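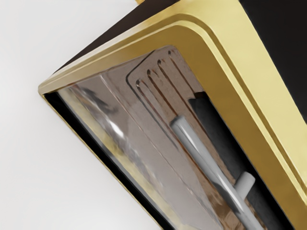
Kitchens are harder than warehouses, Nazanin Kazemi told us before we'd even found the coffee, and if you only try one thing today, try the glass.

So we did! The Bratlow open day ran all Monday afternoon, and most of it went on at a row of desks where visitors could watch simulated robots practice household jobs, or take a turn at steering one themselves. I had expected to stay for an hour and was still there when they started stacking the chairs.

The kitchen station was my favorite. The appliance on the screen has thick gold trim, a dark top and a glass window with light glaring off it, and the glare is exactly what Nazanin wanted us to think about. A person looks past a bright streak without noticing. A robot has to learn what belongs to the glass, what is a reflection, and what is sitting inside. Farhad Amini ran the same task for us under different lighting, one run after another, and you could hear people in the back row guessing out loud which ones would go wrong. (I guessed badly.)

Getting close is the other hard part. From across a room the whole appliance is easy to make out, but once the view is right up against it, all you get is a corner, a stretch of trim and a lot of shine. The team had set up 128 practice runs for the day, and Farhad says the close ones are still where he learns the most. He let a boy of nine or ten choose the starting position for the last few, and the boy chose the meanest angles he could find – good for him.

Trinh Huỳnh gave a short talk at 3:30 on how the rooms get built, from the big surfaces down to the edges and grooves. It was the clearest explanation of the subject I've heard, and she took questions until her voice gave out. Someone asked whether all that detail matters if the robot only needs to find a door. Her answer was that a real kitchen won't leave the detail out, so she'd like the robot to meet it early.
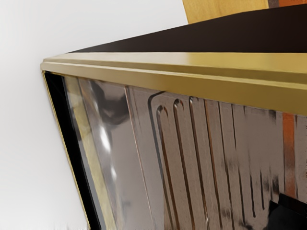 Coming up

The next open day is in December, same building, same side entrance. There are 43 places, and 12 of them are held for school groups, so teachers should write to Montserrat Escobar soon. The steering desks will be back, and Hooman Jalali is hoping to add a second kitchen with a different set of appliances. Bring a sweater – the demo room gets cold after four.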